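Skumel packers swap tape guns for grippers as first robot arm goes live in Zullton

21 March 2022

If you've ordered one of those little craft or kitchen starter boxes in the last few years, there's a fair chance it was put together in Zullton, in the Zinchenko building, by people at Skumel. I've driven past the place more times than I can remember and never been inside until this month, when the company let me come and have a look at what it's been up to since February.

What it's been up to is robots. Well, one robot arm so far, at the far end of the packing line, with a second on order. But the arm was the less interesting part of my visit, and I say that as someone who will happily stand and watch a car wash.

The interesting part is what's happening to the jobs. Skumel has 92 people on its books in Zullton, and 18 of them now spend part of every shift doing something that didn't exist at the company a year ago. They put on a headset, pick up a pair of hand-held grippers and do their regular work with those in place of their fingers. Pick up the sheet, turn it, lay it down, fold the flap, next one. Cameras record all of it, and the recordings go to Cellico, the firm supplying the arm, which uses them to train it.

So the packers are teaching the robot to pack. They know it, too, and they have a lot to say about it.

I got to try the grippers (of course I asked!) and I was terrible. You squeeze and the tips close, simple enough, but your hands want to do all the tiny things hands do and the tool won't let them. A packer with years on the line talked me through lifting a piece of flat cardboard off a stack. I pushed the stack off the table. She told me her first day had gone the same way, which was kind of her, and I don't believe it for a second.

"You have to slow your head down," she said. "I've been folding these things so long I don't know how I do it. Then you put the grippers on and you have to think about every corner."
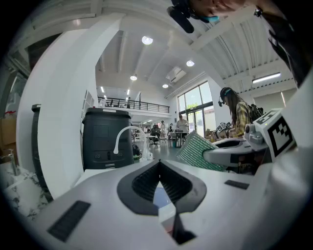 Gray grippers at work with a green sheet of small raised bumps. Some of the people at work wear headsets.

Thin, bendy stuff is the big headache, I'm told. Boxes are easy, jars are fairly easy, and anything that flops or sticks to the thing underneath it is a pain. The crew has a running list of items the arm can't be trusted with yet, taped up by the time clock, and people add to it in pen. Tissue paper has been underlined twice.

The target in the contract is 3812 recorded runs before the second arm is switched on. A run is one task from start to finish, and if you drop something halfway you don't bin the recording, you carry on and pick it up. That surprised me. The shift lead explained that the arm is going to drop things as well, and it needs to have seen somebody recover from it. I thought that was pretty clever. The packer next to me said it was the first time in her working life she'd been told a mistake was fine to leave in.

Now for the part everybody in town has been asking me about since word got around, which is whether people are losing their jobs.

The company's answer is no, and it has put some of that in writing. Skumel told staff in February that there will be no layoffs tied to the arms for two years. Hours are guaranteed at the current level for the same stretch. Anyone working with the grippers gets a higher hourly rate for the time spent recording, and those who finish the training can apply for a new position called line tender, looking after the arm when it jams or gets confused. (It gets confused a fair bit. I watched it wait in front of an empty tray for so long that I started to feel sorry for it.)

What the letter doesn't cover is hiring. Skumel usually takes on extra hands before the holidays, and plenty of people in Zullton got their start that way, me included, though in my case it was at a bakery. When I asked whether there would be as many seasonal jobs this year, the answer from management was that it was too early to say. I asked again on my way out and got the same answer with a smile. I'd keep an eye on that one.

On the floor, opinions are all over the map. One man who works the early shift told me he was glad to see the arm take the end-of-line lifting, because his shoulders are shot and he'd like to be able to play with his grandkids. He won't use the grippers himself and hasn't been pushed to. A younger packer loves the recording work and wants to go for the tender job as soon as it opens. She said she'd never been asked how she does her job before, and now there are people from Cellico sitting down with her and wanting to know why she turns the box left and not right.

"Nobody wrote any of it down," she said. "It was just in our hands."

Then there's a woman I spoke to by the coffee machine who was a lot cooler about it. She's doing the recordings because the money is better, and she thinks the two-year promise is fair as far as it goes. But she's forty-six, she said, and two years isn't long. She would like to know what happens to the recordings of her work once Cellico has them, and whether the same training will end up in some other company's building with no one there getting a raise for it.

I put that question to Skumel. The recordings belong to Cellico under the contract, and Cellico can use them for other customers. Faces are blurred before anything leaves the building, and staff can ask for a session to be deleted within a month. There's no extra payment if the material gets used elsewhere. A few of the packers I talked to hadn't known that, and I suspect it'll come up at the next staff meeting.

The headsets get mixed reviews too. They're lighter than they look, and I forgot about mine after a while, but several people mentioned sore foreheads and one said it messes with her glasses. The rule now is a break after every session and no more than half a shift spent recording. That rule came from the floor, by the way. In the first week people were doing full days in them, and enough of them complained that it was changed.

The other change people brought up, more than I expected, was talk. On the regular line everyone chats all day long, radio on, somebody's birthday, somebody's terrible brother-in-law. With the grippers on you need to concentrate, and the recording tables are a good bit quieter. One packer likes the peace. Another said she goes back to the line for the second half of her shift mostly to find out what she's missed!

And the arm? It's slow. It does one kind of insert well and another kind passably, and it stops when it isn't sure, at which point a light comes on and a person walks over. For now, the regular crew can outpace it without really trying, and some of them make a point of doing so when there's a visitor around. Cellico says it expects the speed to come up as more runs are added. The shift lead, who has been through a conveyor upgrade and two label printer disasters, said she'd believe it when she saw it, but she did also say that it hadn't called in sick yet.

She had one complaint she wanted printed, so I'm printing it. The arm's safety fence went up right across the short way to the break room, and everyone has to go around by the loading doors. Management says a gate is coming.

The second arm is due once the recording target is met, and applications for the line tender positions open after that. Skumel says it will hold an open evening at the Zinchenko building for families and neighbors before the new machine is running, and visitors will be able to have a go with the grippers. If you do, hold on to the stack with your other hand.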